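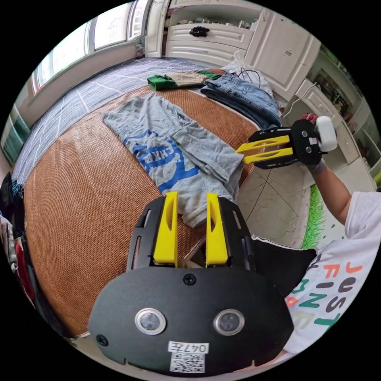 Gray T-shirt with the blue lettering, partly folded, on the rattan mat.

Laundry on the Bed - Folding Pictures, Devbridge House

This page goes with the folding notes Izzati Hartono put up on the second-floor board in September. A few people had questions about the mat and the bed setup before trying it in their own rooms, so the page covers the bed, the shirts and the socks. The notes themselves are still on the board and are not repeated in full.

The bed

A woven rattan mat is laid over the bed, with a blue-and-white checked sheet showing toward the window. The mat is firmer than a mattress with only a sheet on it, and a shirt laid flat stays flat. Retno Osman tried the same folds on a quilt and had to start over several times. If you don't have a mat, a large towel pulled tight will do, or use the table in the common room when it is free.

Shake the mat out before you put clean clothes on it. Ours has a fine weave and picks up lint, mostly from towels.

T-shirts

Lay the shirt out and smooth it from the collar down. Sleeves go in first, then the sides, then the bottom comes up. Shirts with a big print on the front can be folded with the print inside or outside. Brenda Painemal folds hers with the print outside so she can find the one she wants in the drawer. The drawers in the Devbridge rooms are 13 inches deep, and a medium shirt folded in thirds stands up in them without bending at the top.

Long sleeves take one more step - fold the sleeve straight down along the side after it crosses the back. Otherwise the cuff sticks out past the edge.

Socks
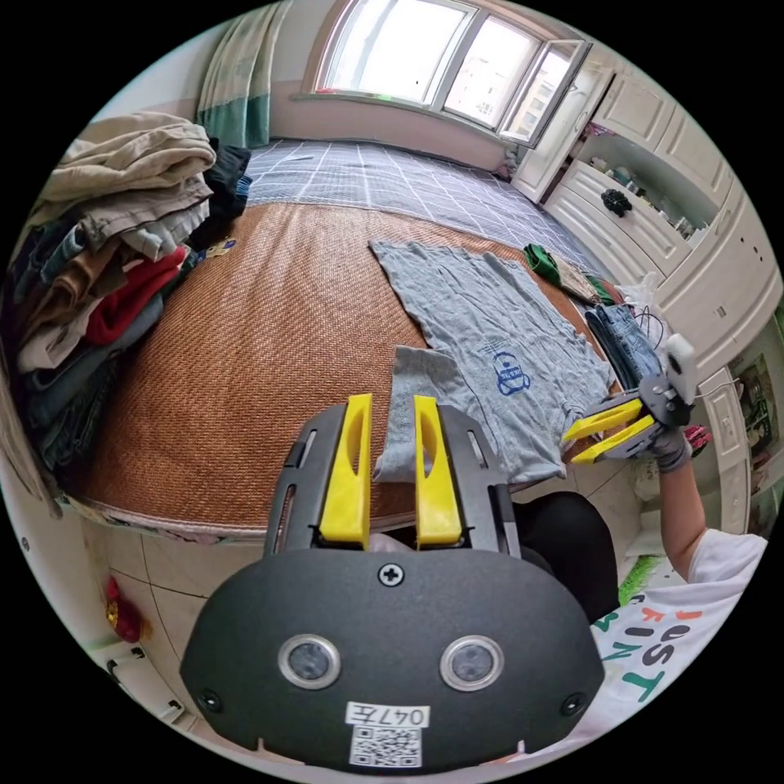 Socks wait until the shirts are done, or they end up under everything. Put each pair together first and leave the singles at the edge of the bed. Lay one sock on the other with the heels matched, fold the toe up to the heel and fold once more. Don't roll the cuff over the pair, as it stretches the elastic. Light gray ones are the hardest to match up on this floor, and a thread stitched inside the cuff in your own color helps.

Singles go in the Wibisono basket by the dryers. It gets emptied at the end of each month.

Putting away

Shirts go in the top drawer standing on edge, socks in the small one beside it. Anything still damp at the seams should go on the rack for an hour first. The rack next to the window is shared, so take your things down the same day.

Soledad Meléndez has a spare mat to lend, rolled up behind her door. It fits the narrow beds only. Ask her before taking it, and bring it back rolled the long way.

Page updated Thursday, February 1, 2018.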